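7. When the jaws drift out of true

I'm putting this section in after what happened on a Tuesday in June, when my own Stenerier hand gripper started letting go of things halfway through a lift. I'd blamed the cube (too shiny, I said), then the pads, then Andor Vörös, who'd had it the day before. Sorry, Andor! The fault was a jaw screw that had backed out by a hair, so one jaw met the work a touch before the other and everything twisted as it closed.

You'll know you've got the same trouble if you hear a small click at the end of the squeeze, or if a square object turns in the jaws when you'd swear you lined it up properly.

Caution: keep your fingertips on the grip and well away from the finger arms while you test. The linkage pinches, and Zsófia Bodnár has the blood blister to prove it.

What you need: the hex key from the lid of the case, a flat table, a soft cloth, and something square with straight sides. I use a puzzle cube. A scrambled one is better than a solved one, as the mixed colours make it easier to tell which way round you had it last time. 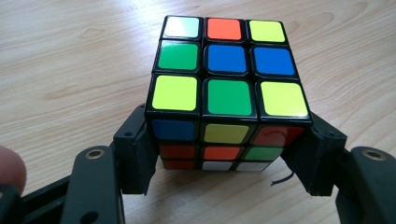

Checking the jaws

1. Put the gripper down and wipe the inside of both jaws with the dry cloth. No spray cleaner, please. It leaves a film and you'll be chasing a slip that has nothing to do with the screws.

2. Set the cube on the table and close the jaws on it slowly. Watch the moment of contact. Both sides should touch together. If one gets there first and shoves the cube across, that side needs attention.

3. Lift it a finger's width and hold for a count of 17. (Gyula Szabó wrote ten in the old sheet, but mine was happily holding to twelve and then dropping it, so I went longer.)

4. Do that 4 times, turning the cube a quarter each time. A slip on one turn only probably means a worn cube. Slips on all of them mean the jaws.

Putting it right

5. Take the cube out and open the jaws fully. Nip up the screw on the suspect side an eighth of a turn, then go back to step 2.

6. Still slipping? Do the other side by the same amount and test again. Don't lean on the key. I stripped a thread that way and the replacement took ages to come from Wollham.

7. If a jaw rocks when you push it with a thumb, stop there. Label the gripper and leave it with Piroska Simon. Please don't glue it, even for an afternoon.

Note: the screws want looking at every 200 grips, sooner if the thing's been dropped. Write it in the log even when all's well.

Stenerier bench guide, section 7 | Queries: Géza Hajdu, extension 879 | Back to top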